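October, 9:40 a.m.
By Tianyou Guo

Clikik has published a good-practice guide for labs that run two robot arms over one shared work area. The guide covers mounting, reach limits, parts handling and how test runs should be recorded.

Most of the rules were worked out on a tabletop chess cell at the company's Ivgate site, where a pair of arms handles the pieces.
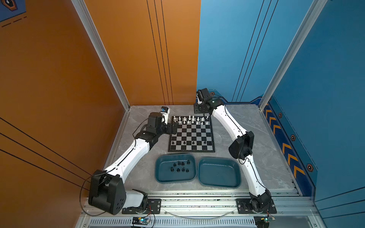
Two arms at the chessboard, with black pieces in the left tray.

The guide asks that both arms be bolted to a common rail and that only one of them enter the board area under power at a time. The other holds position until it gets a release signal. Parsa, a software firm that helped draft the text, wanted a fixed time delay instead, but the signal was kept.

Gripping gets its own chapter. Fingers must close slowly on tall or narrow parts, and the wrist camera has to confirm the target before contact.
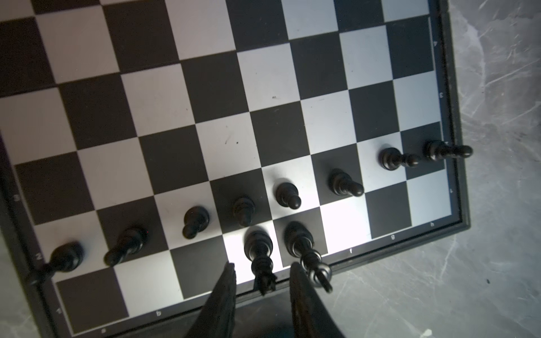

Labs are also told to check camera alignment after 2000 moves, or sooner if an arm has been bumped. A failed check means the cell stops until it is realigned by hand.

The draft drew 143 comments over the summer. Many dealt with trays, and the final version says each one must stay in a marked spot within reach of the arm that uses it.

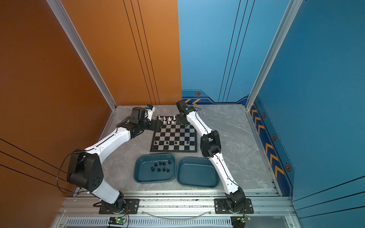 Dropped parts have to be logged along with the move number and the arm involved. Logs are kept for three years.

Jisside, which builds small assembly cells, will apply the guide to new orders starting next month. Older cells can stay as they are until their next service. 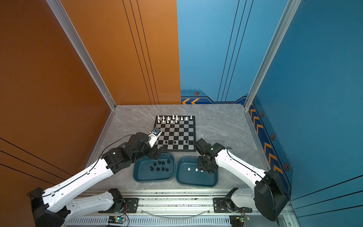 Compliance is voluntary. Clikik is taking notes on the first edition through the end of the year and plans to issue corrections in the spring.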